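Fatwood: progress report to the Plallance Hospitality Fund
Prepared by Annapurna Unnithan, licensee
2 April 2020

Where we are

When the Fund agreed to back a rooftop bar in Dillholm, the application promised "an elevated evening destination above the harbour". I wrote that sentence and I stand by the word elevated. The destination part is presently forbidden by public health order, along with every other destination in town.

We traded for 27 nights before the doors closed. On most of those the bar did what we said it would do. People came up the stairs, complained about the stairs, ordered something with smoke in it and stayed longer than they'd planned. On two of them it rained sideways and we sold a great deal of soup.

Fit-out

The timber bar, the west parapet and the coolroom are finished and paid for. The retractable awning is finished in the sense that it extends. Retracting remains a job for two people and a broom. Máté Mészáros, our builder, has ordered the replacement motor and been told it is on a ship. He has stopped asking which ship.

The planters arrived in the wrong colour, a sort of municipal mauve, and we have kept them. Four of the olive trees are thriving. The fifth was placed beside the kitchen exhaust on the advice of the landscape plan and has taken it personally. Zsófia Illés has moved it to the stairwell, where it gets no light but a lot of sympathy.

Tableware for the terrace has been settled in favour of bright colours, after a long argument in which I favoured grey. Reds, blues and oranges are easier to find after dark, and the floor staff outvoted me.

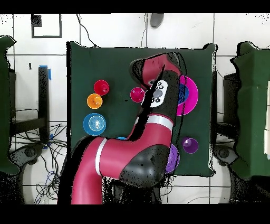 Drinks and menu

Kornél Kelemen has cut the cocktail list from something the size of a phone book to a single card. The survivors include the Paucar, a pisco and burnt honey number that made up a third of our cocktail sales and nearly all of our spilled-drink refunds, on account of the glass. The glass has been retired. The clarified milk punch is off until he can make it in less than a day and a half.

Noemí Cuautle's kitchen went the other way and grew. The flatbread was meant to be a side and became dinner for half the room. She'd like a second oven. I have told her the Fund is reading this, so consider the matter raised.

Neighbours and licence

We had 3 noise complaints, all from the same flat and all before nine. I went round with a bottle and we have agreed that the brass trio was a mistake. Our late licence remains conditional on an acoustic report. The consultant came in the final week, measured a Tuesday-sized crowd and pronounced us quiet, which is good for the licence and a bit wounding otherwise.

Money

The full accounts are attached separately. In short, the fit-out finished $3000 over budget, nearly all of it in steel for the balustrade. The engineer wanted it taller than the drawings showed and I wasn't inclined to haggle over the edge of a roof. We covered the difference from trading income while there was some.

The second instalment is untouched. I am asking the Fund's permission to shift part of it from the opening party, now a fairly theoretical event, to rent and the wages of 5 permanent staff. Casual staff were paid to the end of the posted roster. The landlord has offered to defer a portion of the rent and has used the word "partnership" twice in one email, so I am getting the offer in writing.

Closure and next steps

During April we'll be selling bottled cocktails and flatbread from the street door, subject to the council confirming that our licence covers takeaway. The officer I spoke to thought it probably did. I've asked for something firmer than probably. Zsófia has labels ready and Kornél has a funnel he is very pleased with.

Máté will finish the stair lighting while the building is empty, and the awning if the ship comes in. Noemí is costing a shorter menu for a smaller room, on the assumption that we'll be allowed fewer people when we're allowed any. The acoustic report goes to the licensing office as soon as the consultant sends the signed copy.

I'd be grateful for an answer on the instalment before the next rent date. My mobile is on, and I'm not going anywhere.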